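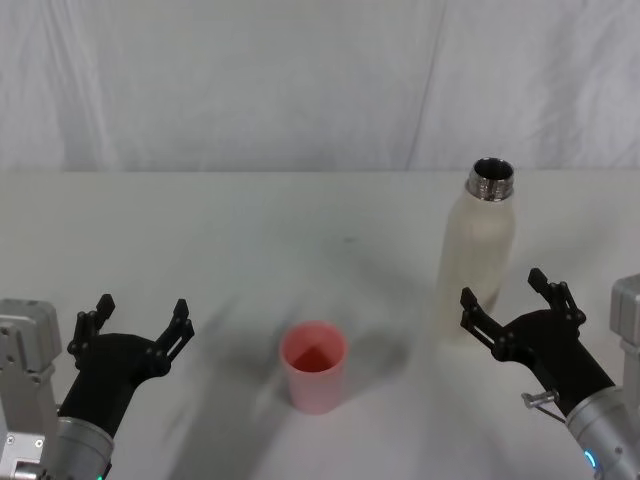
A pink cup, a cream bottle and two grippers on one of our two-arm benches at Borninham.

Filed under: Company News | Equipment & Planning

Kosport opens its two-arm bench planner to small labs and shops

BORNINHAM, November – I've been buying equipment for Kosport long enough to have a drawer full of quotes I wish I'd read more carefully. So I'm very happy (my coworkers would say too happy) to announce that we're putting our bench planner out for anybody to use, free, starting this month. It's the same worksheet we use in-house when we price a tabletop station with two arms, and it covers all the things that never seem to make it onto the first quote.

I'm Kendra Fraser, and I run purchasing here. The planner started as my own spreadsheet. We were setting up our first bench for pick-and-place work with ordinary household things, cups and bottles mostly, and I had a number in my head for the arms and the grippers. Then came the table. Then the backdrop, the cables, the mounts, a second set of fingertips, and a freight bill that I still bring up at lunch. By the time we were done I'd signed five separate purchase orders for what was supposed to be one station!

The planner puts all of that on one sheet. You fill in what you already own, what you want the arms to handle and how many hours a week the bench will run, and it gives you a first-year budget and a second-year budget. The second year is the part I'd ask you to look at hardest. Fingertips wear, cables get bent, and somebody has to be paid to reset the table between runs. On our benches that last line is bigger than all the spare parts together.

Along with the planner we're announcing the Hetarik bench kit, which is everything except the arms: table, fabric backdrop, clamps, cable guides and a starter box of objects. The kit is $2,299. With the spare gripper parts added it comes to $3,050, and that price includes a one-hour setup call with our bench team. We'll ship to anywhere in the lower 48, and freight shows up on the quote from the start (see lunch, above).

We went back and forth on the starter box. I wanted to leave it out and save people a little money, since everybody has cups. Normand Gagnon, our bench lead, talked me out of it.

“People grab whatever is in the break room, and then two weeks later the mug has gone home with someone and the task isn't the same task anymore,” Normand said. “Buy duplicates of every object on day one. It's the cheapest line on the whole budget and it's the one I get called about the most.”

He's right, and the planner now has a line for it. It asks for three of each object – one on the table, one on the shelf and one you forget about until you need it. Tall things and short things should both be on the list, because a gripper that does fine with a tumbler may need a different approach for a bottle with a narrow neck, and you want to learn that before you've settled on fingertips.

Our first outside users were the folks at Angelovski, a packaging design shop that was planning a pair of benches for handling trials. They ran their own numbers through the planner in the spring and ended up buying one bench and putting the rest toward staff time. I lost half a sale on that and I'd still call it a good result. They've since asked for a version that handles leasing, and we're working on it. I don't have a date for you yet.

A few practical notes. The planner is a plain spreadsheet, so there's no account to set up and we don't see what you type in. It works with any make of arm. Prices for our own kit are filled in already, and you can wipe them out and put in someone else's if you like – I'd be curious to hear how we compare. Kit orders open at 9 a.m. Eastern on the same day the planner goes up on our site, and the first batch will ship from Borninham in the order we get them. Schools can pay by purchase order. Please put the delivery dock hours on it, I'm begging you.

About Kosport
Kosport builds and outfits tabletop robot stations for small labs, design shops and classrooms. We're based in Borninham.

Press contact
Kendra Fraser, Purchasing, Kosport
For technical questions about the Hetarik bench kit, ask for Normand Gagnon.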